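# The sprinkler promise

After the fire at the Osel shopping arcade in March, the owners said what owners tend to say. The alarms worked, the doors opened, and the building met code. All three claims may be true. I have read the inspection summary twice and still can't tell you why it took 10 minutes to clear the second floor.

Now comes the fix. Whitlock, the management company, wants to put a monitoring system called Stitolska into the arcade and, if the city agrees, into every retail building it runs in Erlow. The software is supposed to read heat and smoke sensors and call the fire department before a person could reach a phone. The brochure promises "total awareness." It gives no figure for false alarms.

Beverley Bloxham ran a shoe repair stand on the second floor for years. She heard the alarm that afternoon and kept working.

"It went off every other week," she told me. "You'd look up, you'd wait, it would stop. So I waited."

A faster alarm doesn't do much for a person who has learned to ignore alarms. Whitlock's answer is that the new system will be more accurate, so people will trust it again. Maybe. I asked for test results from a working mall and was sent a slide deck.

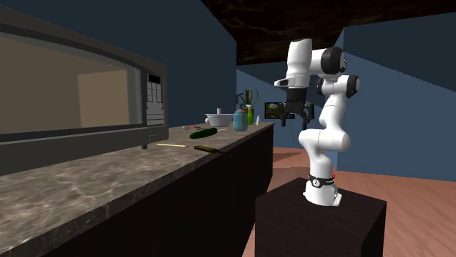 *A simulated kitchen, with a microwave on the stone countertop.*

The arcade has over 3,000 visitors on a busy day and 5 exits. On the afternoon of the fire, 2 of those were blocked by stacked deliveries, according to tenants I spoke with. Whitlock disputes this – it says the boxes were "near" the doors. Software won't move a box in either case.

The city could ask for plainer things. It could require unannounced drills during business hours, or publish inspection reports in full instead of in summary. Both ideas came up at the last public hearing and neither made it into the draft plan.

Bloxham has moved her stand to a street-level unit across town. She picked it, she said, for the back door.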